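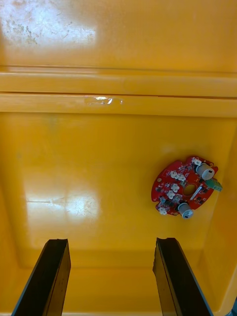 Figura 1. Placa de circuito impresso vermelha, de contorno circular, no fundo de uma caixa plástica amarela.

Aula 4 - Recebimento, triagem e acondicionamento de placas avulsas
Disciplina: Organização de Bancada e Almoxarifado de Eletrônica
Notas preparadas por Marama Wihongi, com revisão de Henok Ejigu

4.1 Do que trata esta aula

Na aula anterior vimos os componentes soltos, em fita e em tubo. Agora passamos às placas já montadas que chegam à bancada sem gabinete: devoluções, sobras de lote, peças retiradas de equipamentos para reparo. São itens difíceis de guardar. Não têm embalagem própria, o formato varia muito e os componentes ficam expostos nas faces.

A placa da Figura 1 serve bem para começar. O contorno é próximo de um disco, mas a borda é irregular, com recortes e pequenas abas. Há um furo de fixação redondo um pouco à esquerda do centro e uma grande densidade de componentes de montagem em superfície. Cada uma dessas características pesa na hora de decidir como pegar, onde apoiar e em que caixa colocar.

4.2 Contorno e pontos de apoio

Placas retangulares entram em racks com ranhuras. Placas circulares não entram, ou entram e giram. Para elas usamos a caixa de fundo plano, com uma única placa por caixa durante a triagem. O empilhamento só é permitido depois da embalagem individual.

Ao pegar a placa com a mão, segure pela borda, com o polegar e o indicador em lados opostos. Evite apoiar o dedo sobre as abas: em muitas placas elas são restos do painel de fabricação, e a região vizinha pode ter trilhas finas. O furo de fixação ajuda quando a placa precisa ser pendurada em gancho plástico para inspeção, desde que o gancho não encoste nos componentes ao redor.

A cor da placa não informa nada sobre a função. O vermelho vem da máscara de solda e pode ser escolhido pelo cliente no pedido de fabricação. Todo semestre alguém separa placas por cor na primeira prática e precisa refazer o trabalho.

4.3 A caixa

Três pontos para verificar antes de usar uma caixa plástica de triagem:

Estado da superfície. Riscos e marcas de atrito são normais em caixas com algum tempo de uso, como a da figura, e não impedem o serviço. Rachaduras e rebarbas, sim.

Resíduos. Restos de fita adesiva são o problema mais frequente. Na Figura 1 há uma tirinha transparente e amassada sobre o ressalto da parede. Um pedaço assim pode cair no fundo e grudar na face inferior da placa. Retire com pinça plástica e limpe o ponto com pano e álcool isopropílico antes da próxima placa.

Material. O plástico comum acumula carga estática. A cor não permite saber se uma caixa é dissipativa; procure a marcação do fabricante ou meça. Caixa sem marcação e sem medição é tratada como comum, e a placa só vai para ela dentro de saco antiestático, exceto quando se trata de sucata já identificada.

4.4 Iluminação na inspeção visual

O fundo liso e claro tem uma vantagem: qualquer parafuso, bolinha de solda ou componente solto aparece logo. A desvantagem é o reflexo. Com luz vinda de cima, uma caixa levemente brilhante devolve manchas brancas que escondem riscos e poeira. Se a mancha cair sobre a placa, incline a caixa ou mude a luminária de lado - não levante a placa só para fugir do reflexo.

Para a leitura de códigos usamos a lupa de bancada Havosis e luz lateral. Quem for ler marcação em componente muito pequeno deve fotografar e ampliar, em vez de aproximar o rosto da peça.

4.5 Procedimento de triagem

1. Calçar a pulseira antiestática e testar.
2. Conferir se a caixa está limpa e sem resíduos.
3. Colocar a placa no fundo, sem deslizar, com a face mais povoada para cima.
4. Observar a borda inteira, girando a caixa e não a placa.
5. Observar os componentes: falta, desalinhamento, queima aparente.
6. Anotar na ficha o contorno, a cor, a presença de furos e os códigos legíveis.
7. Classificar: reparo, reaproveitamento de componentes ou descarte.
8. Embalar em saco antiestático e etiquetar o saco. Nunca a placa.

O tempo previsto é de 2 minutos por placa, sem contar a embalagem. No começo leva-se mais, e não há desconto de nota por isso.

4.6 Um caso para discussão

Em novembro, a oficina Escobar recebeu um lote de uns 300 módulos circulares retirados de luminárias da linha Skumo. O lote veio em caixas grandes, com as placas soltas umas sobre as outras. Depois da triagem, 246 foram para reparo. Nas demais, o dano mais comum era componente arrancado perto da borda, exatamente onde uma placa raspa na outra durante o transporte.

Para a próxima aula, tragam por escrito:

- que divisória ou embalagem vocês usariam para esse lote, levando em conta o contorno circular;
- em que momento a etiqueta deveria ser colocada;
- como registrar uma placa sem código legível.

4.7 Material da prática

Pulseira antiestática, pinça plástica, sacos antiestáticos, etiquetas Ravo, fichas de triagem e caneta de ponta fina. As fichas estão no armário ao lado da porta, numeradas a partir de 3000. A prática começa às 14h, e quem ainda não entregou a ficha da aula 3 deve trazê-la.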